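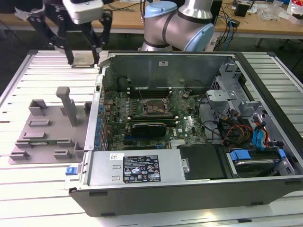
Nível num furo oscila sem bombagem: maré terrestre ou pressão atmosférica?

furo_encosta
Tenho um furo de observação com 200 m de profundidade, revestido e cimentado até ao topo do calcário, aquífero confinado. Não há bombagem no furo nem, que eu saiba, na vizinhança. A sonda é uma Plikar de pressão absoluta, suspensa por cabo de aço 316, e o barómetro é um Ernum instalado na cabeça do furo. Registo horário há quatro meses.

Depois de subtrair a pressão do barómetro, a série mostra oscilações de uns 6 cm que duram vários dias. Por cima delas aparece uma ondulação muito mais pequena, com dois máximos por dia. Quando a pressão atmosférica sobe, o nível compensado desce. Pensei que a subtracção eliminasse o efeito da atmosfera. A compensação está mal feita ou o sinal é real?

nivel_estatico
O sinal é real. A subtracção do barómetro só retira a parcela da atmosfera que a sonda mede por ser absoluta. O que fica é a altura verdadeira da coluna de água, e essa responde à pressão.

Num aquífero confinado, parte da carga atmosférica é suportada pelo esqueleto da rocha e o resto passa para a água dos poros. No furo, que é aberto, a superfície livre recebe a carga inteira. A diferença empurra água do furo para a formação e o nível desce. A razão entre a variação de nível e a variação de pressão, esta expressa em altura de água, é a eficiência barométrica. Fica entre zero e um. Para a conversão, um hectopascal vale pouco mais de um centímetro de água.

Procedimento:
Passar as duas séries para a mesma unidade e a mesma hora (UTC, sem hora de Verão).
Calcular as diferenças entre leituras consecutivas, o que remove a tendência sazonal.
Fazer a regressão das diferenças de nível sobre as diferenças de pressão. O declive, com o sinal trocado, é a estimativa da eficiência.
Multiplicar a anomalia de pressão por esse valor e somar ao nível compensado.

Se os resíduos mostrarem atraso em relação à pressão, a resposta não é instantânea (armazenamento no furo, zona não saturada espessa) e é preciso regressão com desfasamentos. 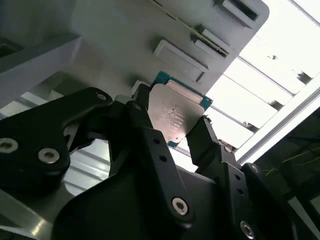
Antes da regressão convém confirmar que cada ficheiro corresponde ao instrumento certo. Os coeficientes de calibração são individuais e uma troca dá uma deriva com a temperatura fácil de confundir com sinal. O número de série das sondas costuma estar gravado no corpo metálico, e a gravação envelhece como a da tampa do processador na foto: linhas ténues de letra miúda sobre metal baço e um pouco riscado, que ali não consigo ler. Com luz rasante e lupa lê-se melhor. Anote o número na folha de campo e compare-o com o cabeçalho do ficheiro.

calcario_funton
No nosso furo de Funton também era a pressão. Trocámos para sonda ventilada da Sandhu e ficou igual, portanto não gaste dinheiro nisso.

piezo_sul
Acrescento a parte dos dois máximos por dia. Pode ser maré terrestre, mas a pressão atmosférica também tem uma componente semidiurna, de período solar exacto. A principal maré lunar tem período um pouco mais longo. Com quatro meses de dados horários, uma análise harmónica separa bem as duas. Se a componente lunar aparecer depois de retirado o efeito barométrico, é maré. Longe da costa, é terrestre; perto do mar pode haver carga oceânica.

Verifique também a deriva dos relógios. Em outubro recolhi um registador bastante adiantado em relação ao barómetro, e a fase das componentes vinha toda errada.

furo_encosta
Fiz a regressão com as diferenças e as oscilações longas desapareceram quase por completo. A ondulação pequena mantém-se. Vou acertar os relógios e tratar da análise harmónica.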